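Work Systems and Automation
Lecture 4: What changes at the bench when a robot cell arrives

Case site: Pevitz, computer refurbishment and parts recovery
Lecturer: Jean Ritchie
Reading before the seminar: Pevitz site report, sections on staffing and on stoppages

4.1 Background to the case

Pevitz takes in used office desktops from leasing firms, strips them, tests the parts and either rebuilds the machines or sells the parts on. The site handles 3,950 desktops in a normal month. Until January all of the strip-down was done by hand at single benches. Each technician opened the case, took out memory, drives and cards, and passed the chassis along.

The firm then bought three Clusent cells for the memory stage. A cell has one arm, a two-finger gripper, a wrist camera and a tray lift. The control software is Masto. The technicians were moved from doing the stage to running it.

4.2 What the cell does and does not do

The cell works on an open chassis lying on its side. It finds the memory slots from the wrist camera, picks an approach angle and brings the jaw tips down to the slots. Retention clips are released first and modules are lifted after that. The same arm does insertion on rebuild work, with a lower force limit.

Tasks left with people:

Opening the case and removing the side panel.
Moving cables clear of the slots.
Deciding whether a damaged board goes on or is scrapped.
Clearing stops.
Loading and unloading trays.

Note the second item. Cable routing differs from one model to the next and often from one unit to the next. Loose power leads near the working area are the most common cause of a stop at Pevitz. The old job description did not mention cables at all. A technician moved them with the back of a hand while reaching for the memory. Once the reach was automated, moving cables became a task in its own right, with its own place in the sequence and its own time allowance.

4.3 Task change and job change

Keep the two terms apart. A task change is a change in who or what performs a step. A job change is a change in the set of steps one person holds, and in the pace, skill and authority that go with them.

At Pevitz the task change was small: one stage out of seven. The job change was larger. Under the old arrangement one technician held the whole strip-down and set the order of work. Under the new one the cell sets the order, and the technician prepares units for it. Norbert Mészáros, the shift lead, reported that his technicians now spend more of the shift on preparation and less on fault judgement, although fault judgement is the part they were trained for.

Pay grades were not changed. The grading scheme scores manual skill, and clearing a stop scores low under it. Work out for yourselves whether that score is right, given that the person clearing the stop has to read the camera view, decide whether the jaws can be backed out safely and check the board for harm.

4.4 Monitoring load

Each technician was first given all three cells to watch. Maribeth Panganiban's study logged 200 stops under this arrangement. In almost 3 out of 4 of them the technician was busy at another cell when the stop began. Waiting time was recorded by Masto as operator delay, and it appeared under the technician's name in the weekly report.

Two changes followed. Cells were shared between a pair of technicians, and the delay heading was split into waiting time and clearing time. The second change cost nothing and was the one the staff had asked for.

4.5 Points to carry into the seminar

Steps that were never written down tend to surface as stops.
The label on a measure decides who is held to account for it.
Skill that is used less will fade. Pevitz rotates staff through a manual bench for this reason, one shift in four.
Compare the Bustos case from Lecture 2, where there was no rotation.

Seminar preparation: write one page on how you would regrade the technician's job. State which tasks you scored and on what scale. Kaede Yokoyama takes the first group and Nikau Ngata the second. Pages are due on Tuesday, June 10, 2025.
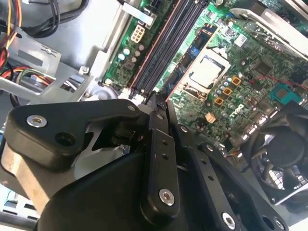

Figure 4.1. Gripper at the memory slots of a Dell desktop, side panel off. Power supply wires at left.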